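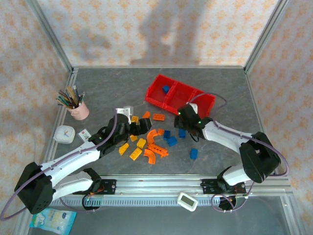 Slide 1: Pale wallpaper with a small orange floral pattern

Decorating the Furnished Bedroom
Speaker notes, Nalness Housing Trust, residents' and landlords' briefing
April 2019

Opening

Good afternoon, and thank you for attending. The Trust manages 656 homes, and the bedroom is the room on which we receive the most requests for advice. Today's talk covers wall coverings, bedding, curtains and lighting. It does not cover damp, which has its own session in May, or alterations to built-in wardrobes, for which written consent is still required.

(Mention fire exits. Ask that questions be kept until the end of each section.)

Slide 2: The Fuddale bedrooms

Last year the Trust redecorated 61 bedrooms at Fuddale. Residents were offered a choice of plain paint, one papered wall, or paper throughout. Most of what follows comes from that work and from the comments residents sent to us afterwards.

The option most often chosen was one papered wall behind the bed. Residents who chose paper throughout were generally pleased with it in the larger rooms. In the box rooms, several asked for the window wall to be painted over within the year.

Slide 3: Choosing a wallpaper

A small pattern on a pale ground is the easiest to live with in a room of modest size. Joins are less noticeable, less paper is lost in matching, and a later repair can be made without stripping the whole wall. Large patterns need a clear stretch of wall. If a wardrobe or a headboard will hide the greater part of the design, a plain finish will serve as well and cost less.

Please take a sample home before ordering. Pin it to the wall at the height of the pillow and look at it in the morning, in the afternoon and by lamplight. Oranges and pinks change more than people expect under a warm bulb, and a paper that looked cream in the shop may look yellow.

Check the batch number on every roll before any is cut. At Fuddale two rooms had to be rehung because this had not been done, and the cost fell on the Trust.

(If asked: lining paper is recommended on all walls built before the estate was extended. The surveyor's sheet lists which ones.)

Slide 4: Paint to go with paper

The Trust's standard range is Choo, in matt for walls and eggshell for woodwork. There are 16 colours on the current card. Any of them may be used without consent. Colours outside the card may be used provided that the room is returned to a light neutral at the end of the tenancy.

Where a patterned paper is used, take the paint colour from the background of the paper. Picking out the brightest colour in the pattern and putting it on three walls was tried in a number of rooms and was the most common cause of complaint. That colour is better kept for a cushion or a lampshade.

Ceilings should remain white. This is a condition of the tenancy and applies to paper as well as paint.

Slide 5: Bedding

Residents are free to furnish their own beds. Landlords supplying a furnished room must provide a mattress protector, and are advised to supply two full sets of bedding so that one can be washed while the other is in use.

On colour, a plain duvet cover is the safer choice against a patterned wall. If both are to be patterned, let one be clearly larger in scale than the other. Stripes and checks sit comfortably with small flowers. Two different florals of the same size seldom do.

Buy the bedding before the paint, wherever this can be arranged. Paint can be had in almost any shade and bedding cannot. Colours on a screen are not reliable, and the comments left by earlier buyers are often a better guide than the seller's own picture. Goods ordered from Hullinell, our contract supplier, may be returned within 14 days if unwashed and in the original bag.

(Pass the fabric samples round here. Please make sure they come back; the set was incomplete after the previous briefing.)

Slide 6: Curtains and blinds

Full-length curtains make a low room look taller, but they must not hang over a radiator or heater. In most of our bedrooms the radiator is under the window, and a lined curtain ending just above the sill is the right answer. A roller blind behind it will keep out the early light.

Curtain poles should be fixed to the timber batten above the window. Fixings into plaster alone have failed in several homes. Our repairs team will fit a pole at no charge if the resident supplies it, and requests should be made in the usual way.

All blinds with cords must have the cord cleat fitted, at the height marked on the maker's instructions. This applies in every home, whether or not children live there.

Slide 7: Lighting

The single ceiling light supplied with each room is enough for cleaning and dressing, though it is not a pleasant light to read by. Two bedside lamps, or one lamp and a plug-in wall light, will improve the room more than any other purchase of the same price.

Use the same warmth of bulb throughout the room. A mixture of cool and warm bulbs spoils the look of both paper and bedding. Wired wall lights may be installed only by the Trust's own electrician.

Slide 8: Applying for the decorating allowance

Forms are on the table by the door and at the Nalness office. Please state the room, the wall or walls to be decorated, and whether you intend to do the work yourself. Receipts are needed for paper, paste and paint. Bedding, curtains and lamps fall outside the allowance.

Applications received before the end of May will be decided together. Later ones will be held over to the next round.

(Take questions. Any question about an individual tenancy should be noted down with a flat number and answered in writing.)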